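Ticket: Simulated pick-and-place set, success labels don't match what the hands did
Project: Atatora
Opened: 2018-01-18
Priority: Normal (I asked for High)
Status: Open, waiting on Eskildsen

Problem as reported

We took delivery of 2000 simulated episodes in December, all two-handed tidying on a floor. Every one is marked "success". I've worked with human operators in a headset for long enough to doubt that number before opening a single file, so I pulled 200 at random and watched them at half speed. In 30 of them an object is still in a hand when the episode ends, and the label says success anyway.

The policy trained on the full set does what you'd expect. It picks things up fairly well and then hangs on to them.

What I expected

An episode is a success when both objects are where the instruction says and both hands are open and clear. It's in the task sheet, second paragraph. I wrote it and I'm not changing it to suit the data.

Steps to reproduce

1. Load the floor set in the Vurkavside viewer, any build.
2. Turn off the overlay so the label doesn't colour your judgment.
3. Step to the final second and look at the fingers.
4. Turn the overlay back on.

First reply from support

"Please confirm you are using the current label file. Older label files may show stale values."

Confirmed. Same file, same checksum, downloaded twice. Stale values would give me a mix of right and wrong. I've got a column with the same word in it 2000 times.

Second reply from support

"The success check uses object position. If the object is inside the target zone it is considered placed. Grip state is not considered at this time."

So a hand can carry something over the target, never let go, and pass. I'd have liked to read that in the release notes. It also doesn't cover everything, as a few of my 30 end with the held object well outside any zone I can find in the config.
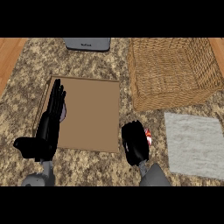 I asked for the zone definitions and got a spreadsheet. The zones were laid out for the first version of the floor room, and the objects get shuffled at the start of each episode now. Whether the zones move with them is not written down anywhere. Support says they do. I'd like to see it in a log before I believe it.

Things tried on our side

Wrote a small filter that rejects any episode where a finger is touching an object in the last frame. It catches all 30, but it also throws out good ones where a knuckle is just resting against something already placed. Not usable as is.

Changed the filter to look at whether the fingers are closed. Better, except the left and right hands report closure on different scales. No idea why. Left at rest reads as slightly closed.

Retrained on the first 1000 episodes with the filter on. The arm lets go more often. It also lets go early, sometimes halfway across the rug. I wouldn't call that an improvement, although somebody at Birness put it in the weekly summary as one.

Watched the worst ones again with the physics contacts drawn in. Small objects are the main trouble. They sink a little into the fingers, and when the hand does open they come along with it for a moment. That might be a separate bug. Please don't close this ticket by opening that one.

Third reply from support

"We can regenerate the set with a stricter check. Estimated effort is low."

Regenerating is fine by me, but the check comes first and I want to read it. The last regeneration was also low effort, and it's the one we're discussing.

What we need

- The success check in writing, including grip state for each hand.
- Closure values on one scale for left and right.
- A log line per episode giving the target zone and the final object position.
- The failed attempts. If the generator throws them away, please stop throwing them away, we can train on those too.

Workaround for anyone else on the floor set: ignore the success column and label the last second by hand. It's dull work and two people will disagree on the borderline ones, so write down your rule before you start.

Last update: Eskildsen has the zone spreadsheet and has asked for episode numbers. Sent all 30. Training on this set is paused until I hear back.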